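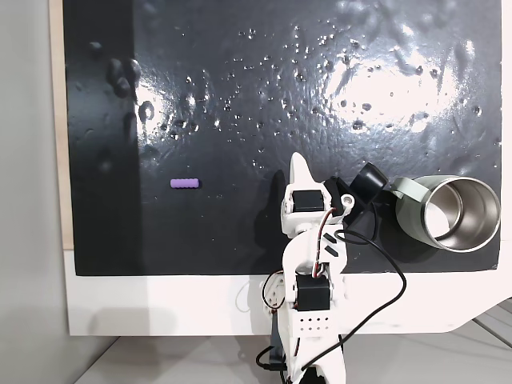
Figure 4. Arm, small purple cylinder and steel cup on the black board, which carries scattered water droplets.

3.2 Collection of demonstrations

Demonstrations for the Rasis corpus were gathered at the Brerkton laboratory between January and the close of the teaching term. The task family considered in this section is pick-and-place onto or into household drinkware, using a low-cost white arm with a two-sided gripper (Figure 4). Each demonstration was produced by teleoperation: the operator moved a leader arm by hand and the follower arm reproduced the joint positions. Joint angles, gripper opening and colour video were logged together. No scripted trajectories were admitted to the corpus.

The work surface was chosen with some care. Earlier trials at Jistbridge used a matte grey mat, and policies trained on those recordings performed poorly when moved to kitchen benchtops, where highlights shift with the viewpoint and moisture is commonplace. A glossy black board was therefore adopted for the present subset. Droplets on the board and strong glare, both evident in Figure 4, were retained as sources of visual variation. Operators were instructed not to wipe the board between consecutive demonstrations unless an object had begun to slide under its own weight.

Objects were set out by hand before each demonstration. The protocol required that the item to be grasped and the receiving vessel be clearly separated, and that the vessel be placed upright in half of the demonstrations and on its side in the remainder. The sideways condition is the harder of the two. With the cup lying down, the opening can face away from the gripper, as it does in Figure 4, and the operator must plan an approach that clears both the handle and the rim. Polished interiors present a further difficulty, in that bright curved highlights are readily mistaken for an edge by the visual encoder.

Operators completed a training block before contributing to the corpus, and their practice attempts were discarded. Sessions were limited to 2000 seconds of recorded motion, after which a rest was mandatory. Operators were permitted to abandon an attempt at any point. Abandoned attempts were kept in a separate partition and labelled with one of 7 failure codes, the most frequent being a missed grasp on small cylindrical items.

After review, 406 demonstrations were accepted for the wet-surface subset. Review was carried out by Sunee Rattanakul using the Chuensuk annotation tool, which replays the video alongside the joint record and flags any discontinuity in the latter. A demonstration was rejected where the cable at the wrist had visibly dragged an object, where the operator's hand had entered the workspace, or where the final placement could not be judged from the video alone. Disputed cases were referred to a second reviewer, whose decision was final.

The accepted demonstrations were divided into training and evaluation portions by session, so that no arrangement of droplets or lighting was shared between the two. Normalization statistics were computed on the training portion only. Results for policies trained with and without the wet-surface subset are reported in Section 4.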